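The watch, the bowl and the missing click

I had meant to write about the new shelves in the workshop here in Soltutthorpe, and I will, I promise, but the arm has been misbehaving all week and I can't think about shelves. Regular readers will know it as Kulto (the name was my niece's idea and it stuck). The job I've set it is a small one: pick up a watch by the middle and put it in the wooden bowl.

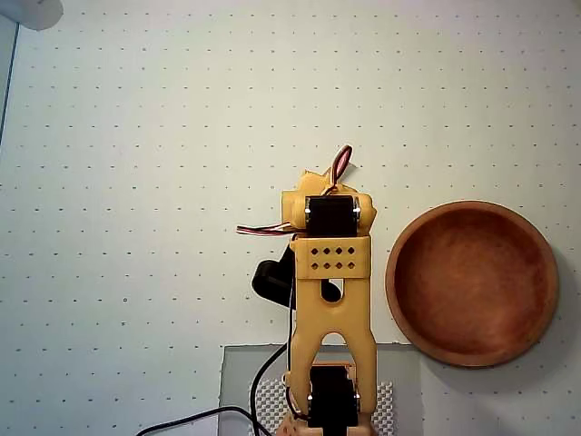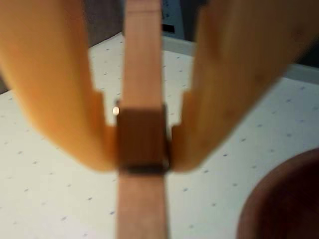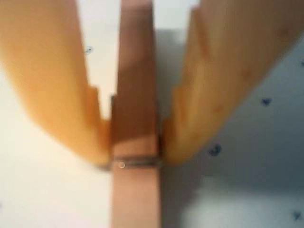

So, the fault. On my first evening of proper trials it managed 60 goes with only 2 drops, and I went to bed feeling terribly pleased with myself. The next evening it dropped the watch seven times before I'd finished my tea! The fingers would close nicely, the arm would start to lift, and then the grip would go slack for a moment, just long enough.

I blamed the printed fingers first, naturally, and spent a whole evening filing them for no good at all. Then I rang Mỹ Đàm, who has far more patience with wiring than I do, and she asked whether I could hear the gripper servo click when it let go. I couldn't. She thought it was losing power for an instant, and told me to wiggle the plug while it was holding something. With the arm switched on and my other hand well away from the joints, I did, and the grip went limp straight away.

I've ordered two new leads, one to fit and one for the drawer. Until they come, Kulto stays unplugged and the shelves get my full attention.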